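Oltus Furnished Rentals: Automation on the Turnover Floor

Gallery notes by Nabil Abou Jaoude, operations

Oltus cleans and resets furnished apartments between tenants. Until last August every step of a reset was done by hand and logged on paper. We now use the Clolley scheduling system, and part of the soft-goods work (cushions, throws, bed linen) is being moved to gripper tools. The pages in this gallery cover the work at hand in the living rooms. Notes are by task.

Scheduling

Clolley assigns units the evening before and reissues the list at 6:30 a.m. if a checkout slips. Crews used to get their list from a supervisor at the depot. They now go straight to the first building. The supervisor's desk job has become a field job, mostly checking finished units and dealing with access problems such as lost fobs and blocked loading docks.

Soft goods

Throws are harder to handle than cushions. A cushion keeps its general shape wherever it is held. A throw folds over itself, and a fringed edge gives a poor grip compared with a hemmed one. The working instruction is to take the fabric a little in from the fringe, lift clear of the seat, and lay it down again before straightening the corners.

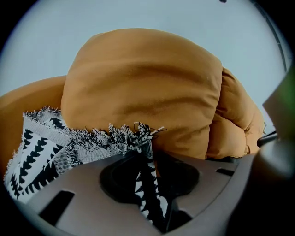
Knit fabric also stretches under its own weight, so the lift is kept short and the hold is released slowly. Quilted upholstery needs a separate check: seams collect crumbs and lint, and that cleaning is still hand work with a narrow vacuum nozzle. Staff who did the full living room reset now spend a larger share of their time on seams, stains and repairs.

Job content

Two roles changed most. Room attendants no longer fill in the paper count sheet, and they have a new duty, which is to flag any item the tool should not be used on. Loose buttons, open seams and beaded trim are the usual reasons. Linen runners now work from a pick list and carry sealed kits made up by Ramasamy, our laundry contractor. A kit weighs less than the old mixed bag, and runners asked for that change well before any automation was discussed.

Training

Each attendant gets two shifts with the hand-held gripper before using it in an occupied building. The first shift covers grip and release on flat linen. The second covers throws and cushions on real furniture. Common faults are closing too early and pulling sideways, which drags the fabric across the seat.

Volume

The program covers 400 apartments, and the item register holds more than 500 types of soft goods. Register entries are kept in Pokex, with fabric, wash code and handling class. Anything without a handling class is done by hand.

Open items

Battery swaps on upper floors. Storage for the tools in buildings with no service closet. Revised pay grade for attendants who also do register entries, under discussion with the staff representatives.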